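Rubrik: Sportwissenschaft > Vereinsfußball > Volltext

Drucken | Per E-Mail senden

3 Reisebelastung und Spielvorbereitung in kleinen Fußballverbänden

3.1 Datengrundlage

Ausgewertet wurden die Reise- und Einsatzprotokolle von Amateurspielern, die zwischen zwei Ligaspielen für Auswahlmannschaften abgestellt wurden. Insgesamt lagen 2471 Protokolle vor. Nach Ausschluss unvollständiger Einträge und solcher, bei denen Abreise- oder Ankunftszeit fehlten, verblieben Angaben von 346 Spielern. Die Protokolle wurden mit der Software Listus geführt, die in beiden beteiligten Ligen ohnehin für die Spielberichte verwendet wird. Eine getrennte Erhebung per Papierbogen, wie sie Tkachuk in einer früheren Untersuchung vorgenommen hatte, war daher nicht nötig.

Erfasst wurden die Dauer der Anreise, die Zahl der Umstiege, die Schlafdauer in den beiden Nächten vor dem Spiel und die Einsatzminuten. Das subjektive Befinden wurde auf einer siebenstufigen Skala angegeben. Spieler mit Vollzeitvertrag wurden gesondert geführt und gehen in die folgenden Berechnungen nicht ein.

3.2 Anreise und Einsatzzeit

Die einfache Reisestrecke lag im Median bei rund 2000 Kilometern. Mit zunehmender Strecke sank die Schlafdauer in der ersten Nacht deutlich, in der zweiten Nacht war der Unterschied kaum noch nachweisbar. Auf die Einsatzminuten hatte die Strecke keinen messbaren Einfluss. Trainer stellten weit angereiste Spieler also ebenso häufig auf wie solche mit kurzer Anreise.

Anders verhält es sich mit dem Zeitpunkt der Ankunft. Wer erst am Vorabend des Spiels eintraf, wurde in der zweiten Halbzeit häufiger ausgewechselt. Der Zusammenhang blieb bestehen, wenn Alter und Spielposition berücksichtigt wurden – bei Außenverteidigern war er am stärksten, bei Torhütern fehlte er erwartungsgemäß.

3.3 Vorbereitung im privaten Umfeld

Ein Teil der Vorbereitung findet außerhalb des Mannschaftsquartiers statt. Die Spieler packen zu Hause, oft nach der Arbeit, und tragen die dafür aufgewendete Zeit selbst ein. In der Auswahl von Dullik betraf dies alle Spieler, in der Auswahl von Mosamine übernahm der Verband die Spielkleidung, sodass nur private Kleidung mitzuführen war. Die Packzeit unterschied sich zwischen beiden Gruppen weniger als angenommen. Sie wurde in der Auswertung der Vorbereitungszeit zugeschlagen und nicht als Ruhezeit gewertet. 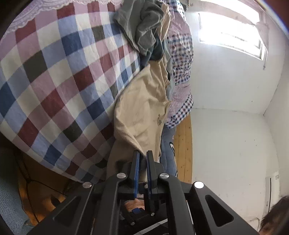

Abbildung 1: Beiges Kleidungsstück an einer karierten Tagesdecke.

3.4 Einschränkungen

Die Angaben zu Schlaf und Befinden beruhen auf Selbstauskünften. Bei der Schlafdauer ist mit gerundeten Werten zu rechnen, da auffallend viele Einträge auf volle Stunden lauten. Hinzu kommt, dass die beiden Auswahlmannschaften im Beobachtungszeitraum überwiegend Freundschaftsspiele bestritten. Ob sich die Ergebnisse auf Qualifikationsspiele übertragen lassen, bleibt offen. Die Protokolle aus dem Januar wurden wegen der Winterpause in einer der beiden Ligen nur für die Reisezeiten verwendet.

Kommentare (3)

Nighat Lashari
Wurden die Rückreisen auch ausgewertet? Bei uns im Verein fehlen die Leute eher beim Training nach dem Länderspiel als vorher.

linksaussen_74
Dass die Strecke keine Rolle spielt, wundert mich. Bei 3000 km mit zwei Umstiegen war ich früher am Spieltag zu nichts zu gebrauchen. Aber aufgestellt wurde ich trotzdem, insofern passt es wieder.

M. R.
In 3.2 fehlt mir die Angabe, wie viele Spieler erst am Vorabend angekommen sind. Gibt es dazu eine Tabelle im Anhang?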